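弗洛塞尔(Flosel)果品陈列与易损品项目
阶段进展报告(六月)
报送:Funcombe 资助办公室

一、本期工作范围

本期按计划书第2部分执行,内容为台面条件下水果摆放规程的修订,涉及葡萄、牛油果及一种红色圆形果品。上期遗留的台面清洁与照明两项已关闭,不再单列。物料由 Martens 供货,共到货两批,第二批于星期二上午入库,比约定时间晚一天,未影响后续安排。

二、葡萄的单串放置

葡萄是本项目损耗最高的品类。上期规程要求整串入碗,执行中发现底层果粒受压,落粒集中在果梗分叉处,清点和补货都不方便。本期改为先在台面单独放置,再决定是否入碗。

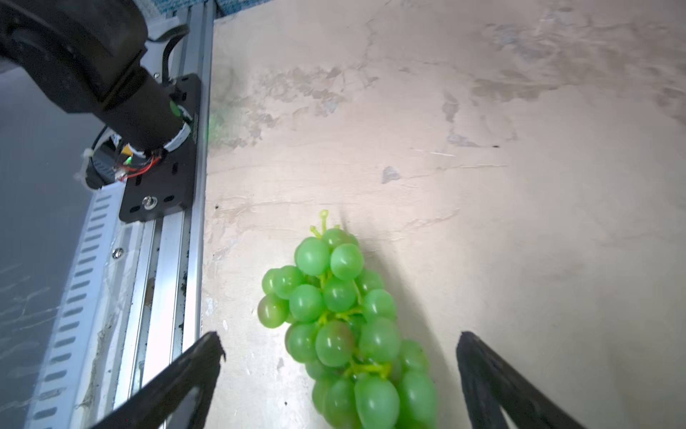 单串放置的检查项由原来的九项合并为五项:果梗完整度、落粒、果面光泽、着色、外形。果梗一项要求主梗保留,不得齐根剪除,检查时以主梗弯曲处作为识别起点。着色一项争议较多。青葡萄个别果粒带有浅红褐色晕,本期样品中即有这种情况,偏左一粒和接近中部一粒均可辨认,其余果粒为半透明浅绿色。按旧规程,此类果粒应记为瑕疵并整串退回;修订后只作备注,不影响使用。理由是淡晕与腐坏在外观上可以区分,整串退回造成的浪费与该项检查的收益不相称。若晕斑边缘发软或有渗液,仍按退回处理。

本期共登记葡萄33串,其中退回2串,均因果梗断裂,与着色无关。登记表已随附件一提交,编号沿用 Skerkine 仓库的旧格式,暂不更换。

三、碗与台面的分区

容器方面,停用了原来的直壁深碗,改用浅绿色波浪口碗。直壁碗容量较大,但果品叠放后下层难以查看,取出时又要先移开上层。波浪口碗开口较宽,果品可以斜靠内壁,便于目视检查。缺点是碗沿起伏,清洗时凹处易留水渍,已在清洗说明中补充一条。

分区原则如下:碗内只放表皮较耐压的果品,葡萄留在台面,与碗保持间隔;同类果品可分置碗内和台面,但须分别登记。牛油果因果皮颜色深,在浅色台面上较易辨认,本期没有出现漏登。红色圆形果品与牛油果同碗放置,暂未规定先后次序。
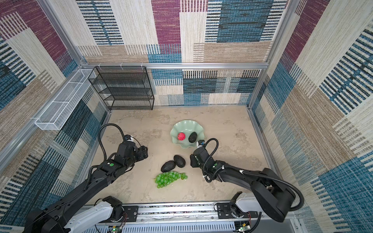 图2 分区摆放:碗内为红色圆形果品及牛油果一枚,碗前台面为牛油果两枚及青葡萄一串。

从登记情况看,分区后的主要问题是间距。牛油果在台面上容易靠得过近,规程原定最小间距为15毫米,执行不一致。拟在下期改为“互不接触”,取消具体数值,检查时只记是或否。葡萄串的散开程度也需要限定,现有文字仅写“平放”,对尾端朝向和边缘果粒外伸没有说明,登记人员理解不同。修订稿拟增加一句:平放后不再整理外伸果粒,以免反复触碰造成落粒。

四、费用与进度

果品采购按预算执行,无超支。波浪口碗单价高于原用碗,差额由清洁耗材的结余列支,已按 Funcombe 的科目调整要求备案。原定14个工作日的摆放登记按期完成,图片整理尚余一部分,预计下期初补齐。

五、存在问题

1. 果品成熟度未纳入登记。牛油果到货时软硬不一,目前凭手感判断,没有统一记法。
2. 台面为浅米色斑驳纹理,小块污渍与底纹接近,清洁后的目视确认不够可靠。拟增加一次擦拭,暂不更换台面。
3. Skerkine 仓库的冷藏时段与领用时段有重叠,领用记录曾出现补填。

六、下期安排

完成规程第三稿,增加成熟度栏;继续使用现有的碗和分区方式,不增加品类;与 Martens 确认第三批到货时间及单箱数量。葡萄改为当日领用,剩余部分不回库。

附件一:葡萄登记表
附件二:清洗说明(修订)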